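Two-armed bench robot from Calvo goes on offer to small laboratories

By Ayana Belay, Skakthorpe 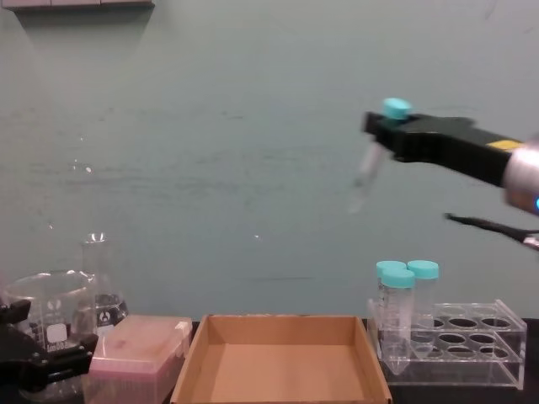 Small laboratories in Skakthorpe and the towns near it can now rent a two-armed bench robot by the month. The offer comes from Calvo, a firm of 30 people with its office in Govthorpe, and it started in February. Until now the firm has sold its robots only to larger customers, who bought them together with a long service contract.

The new service is called Calvo Bench. For 700 pounds a month the customer receives two arms with grippers, the control computer, the software and a telephone line for help during working hours. Delivery and the first set-up are included. The shortest rental is three months, and after this time the customer can stop at the end of any month.

Calvo says that the service is made for places where one or two persons do all the routine work with tubes. It names water testing, soil testing and teaching laboratories. The tasks in the basic package are simple ones: to take a capped tube from a rack, to carry it to another place on the bench, to put it down in a tray or a second rack, and to bring it back. Opening and closing of screw caps is offered as an addition, and the firm asks customers to wait for this until the summer.

I visited the office in Govthorpe for one morning to see the work. The bench there is set up with things that most laboratories already have. Conical tubes with turquoise screw caps stand in a clear acrylic rack, and near them are a cardboard tray, a box of pipette tips and some glassware. The firm did not want to build a special table for the robot. Its idea is that the customer should not have to buy new racks or new tubes, and should be able to keep the glass on the bench where it was before.

This last point is more important than it sounds. Many older machines for tube handling need an empty area around them, and everything must be in a fixed position. If a beaker is moved by the width of a hand, the machine stops or, in the worse case, it pushes the beaker over. The Calvo arms use cameras to find the objects again before each movement. In the morning that I was there, one of the staff moved the rack two times without telling the software. The first time the arm found the tube with no trouble. The second time it waited, asked for a confirmation on the screen, and continued after somebody pressed the button.

The speed is moderate when the arm comes close to a tube and faster when it carries it. A person with practice is still quicker for a single rack. The advantage, according to the firm, comes in the hours when no person wants to stand at the bench, for example early in the morning, when samples must be sorted before the day begins.

The training takes 45 minutes and is done on the customer's own bench. The user guides the arm by hand through a task a few times, and the software then makes a plan which can be corrected on the screen. I tried this part myself. To guide the arm is easy and needs little force. To correct the plan is less easy. The menus have many levels, some words in them are not explained, and I had to ask for help to change the place where the tube should be put down. The firm told me that a simpler version of the menus is in preparation, but it did not give a month for it.

The first customer outside Govthorpe is a water laboratory in Bomthorpe, which has used the arms since the beginning of the offer. The manager there told me by telephone that she is satisfied with the sorting of tubes but would like a better alarm. At present the arm shows a message on the screen when it cannot continue, and if the staff are in another room they do not notice it. One time a rack was left half finished from six in the evening until the next morning. Calvo has since added a message to the mobile phone, and this is now part of the package for everyone.

There are some limits which a customer should know before signing. The arms are made for closed plastic tubes. Calvo does not recommend them for lifting filled glass flasks, and damage to glassware is not covered by the rental. Handwritten labels are not read by the software, only printed codes. The robot also needs good and even light. A bench next to a window with strong sun may need a blind, and the customer has to pay for this.

Safety was the question I heard most often when I spoke with laboratories in Skakthorpe. The arms slow down when a hand comes near and stop when they are touched. There is in addition a stop button on a cable, which can be fixed to the front of the bench. Calvo asks every customer to write a short safety plan before delivery and gives a form for this purpose. Schools and colleges must also name a responsible adult who is present when the arms are switched on.

The price will be the difficult point for many. Two laboratories that I asked said that they could pay it for a busy season but not for the whole year. A third one wanted to know if it is possible to share a robot with a neighbour. The contract permits this if both places are named in it, but each move to a new address is charged separately, and the arms must be set up again by the firm's own staff.

For those who want to try before deciding, Calvo holds open mornings at the Govthorpe office, from nine to twelve. Visitors may bring their own racks and empty tubes. Full tubes are not accepted, whatever is in them. A place must be booked by telephone, and the firm asks groups from schools to say in advance how many pupils will come. A similar morning is planned in Skakthorpe if enough laboratories show interest.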